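Gastbridge Laundry Services: folding work, gallery

Gastbridge collects, washes and returns household laundry. Folding has always been the slowest stage and the one with the most staff on it. In May the company began preparing to move part of it to Vultholm folding cells, which learn from recorded handwork. The recordings are made by the folding staff themselves with hand-held grippers, partly at the plant and partly in ordinary homes, on beds. The pictures on this page come from the home sessions.

Each recording covers one garment, from spread to folded. The present target is 207 recordings for trousers and 155 for tops. Towels and bed linen are not part of the set, as the flatwork line already handles them.
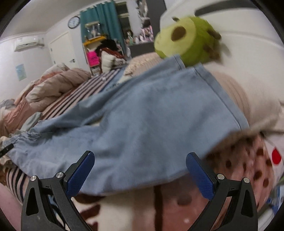
Jeans spread on a bed, gripper open. Trousers set, home session.

Denim is recorded separately from soft trousers. The waistband is stiff, the seams are thick, and a grip taken on a seam behaves differently from one taken on a single layer. Staff are asked to grip the way they would with finger and thumb and to keep the tool open until it is over the cloth. A missed grip is kept in the recording. A restart is logged as a new one.

The bed is left as found. Plant tables are flat, plain and at a fixed height, and early recordings made only on them gave poor results on patterned or soft surfaces. Concetta Pellegrini, who supervises the folding room, asked for the home sessions after the first trial at the plant, where the cell stopped each time a garment lay on a striped cloth. Her note on the trial sheet reads: "Customers' things are not plain. Neither are our trolleys."

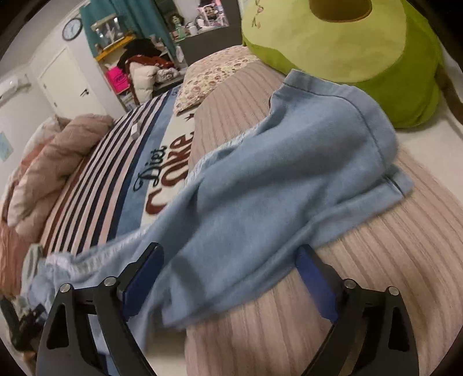 Soft trousers are harder to place than denim. Fleece stretches when it is lifted at one end, and the leg tends to bunch if it is pulled across a ribbed or quilted cover. The written method is to square the waistband first, then bring the legs together, then fold towards the waist. Several of the older hands fold from the hem instead. Both ways are accepted, provided the folder keeps to one for the whole session and enters it on the sheet.

Changes to the work so far:

Folding shifts now include recording time, paid at the normal rate. No one records for more than 2 hours in a shift, following complaints of sore wrists.

Piece counts are suspended on recording days. Under the old count, a folder was expected to reach 100 items before the first break.

Sorting, stain checks and repairs stay with people. Two folders have moved to repairs and are being trained on the Benjelloun machines.

Recordings are stored under a session number, without staff names. Vurier, which maintains the flatwork line, has no access to them.

Still open is the grading of finished folds. The cell measures edges and corners; the folding room judges by whether the stack stands up. Both marks are entered for now.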